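Workplace help > Changes at work

Our workshop is bringing in a two-armed robot after Christmas. What happens to my job?

Zane Zariņš
18 November 2020

Hello all, I hope this is the right corner of the site. I do fitting and finishing for Jondau, a small firm that does up attic rooms, and I've been there long enough to have trained half the others. In February we're getting a two-armed machine to take over the fetching, holding and some of the drilling. The manager is very cheerful about it and has been passing round simulated views of it in a finished room.
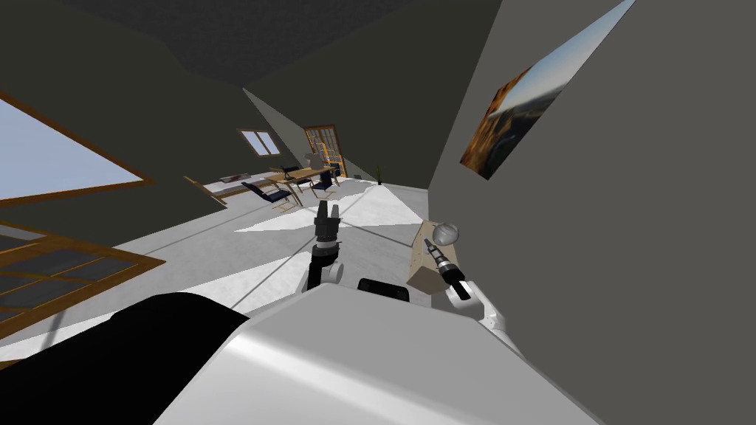 Nothing has been said about hours, and the younger ones keep asking me as if I'd know! Has anybody been through this? Did you keep your old work, or did you end up minding a machine all day?

Ott Eglītis

Hello Zane, and I do feel for you, the waiting is the worst bit. We had one come in at Rareck and I was dead against it. Nobody lost their place, though I won't pretend the work stayed the same. I lift far less (my shoulders are grateful) but I spend up to 30 minutes each morning checking the grippers and going over the day's tasks on a screen, and for the first 5 weeks that was all on top of my normal jobs. 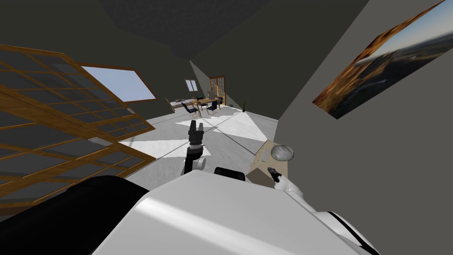
What I'd ask for, in writing if you can, is paid training before it arrives, and a clear word on who may stop it when something looks wrong. With us it was only the supervisor at first, and he was usually out on a visit! Ask about grading as well. Looking after the thing is skilled work and our pay didn't reflect it until we made a fuss.

Clollura374

Depends on the firm. Ours got one and the agency lads went first. Join a union if you haven't.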